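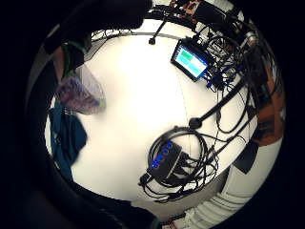 Wir sind Truson, ein Hersteller von Schutzkleidung für Feuerwehr und Rettungsdienst. Gegründet hat die Firma Kamala Unnithan, damals mit 3 Nähmaschinen in einer gemieteten Halle in Plurkstead. Heute arbeiten bei uns 56 Personen.

## Was wir machen

Unser Schwerpunkt ist die Einsatzjacke. Das Modell **Kotau** gibt es in 17 Größen, auch mit verlängertem Rücken und mit kurzen Ärmeln für kleinere Trägerinnen. Auf Wunsch nähen wir Namensschild und Reflexstreifen nach Vorgabe der Wehr. 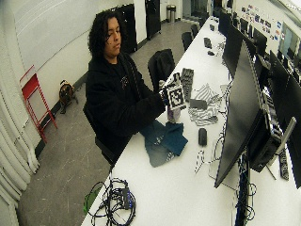
Ab 500 Stück fertigen wir auch in Sonderfarben. Kleinere Mengen sind in Schwarzblau und Sand immer möglich, die Lieferzeit nennen wir Ihnen mit dem Angebot.

## Reparatur

Seit Januar gehört die Werkstatt Mertens zu uns. Dort werden Jacken und Hosen gewaschen, geprüft und repariert, auch solche von anderen Herstellern. Die Leitung hat Declan Dunstan. Bitte schicken Sie die Kleidung nur mit ausgefülltem Begleitschein und mit leeren Taschen.

Die Werkstatt ist am 6. Juli wegen Inventur geschlossen.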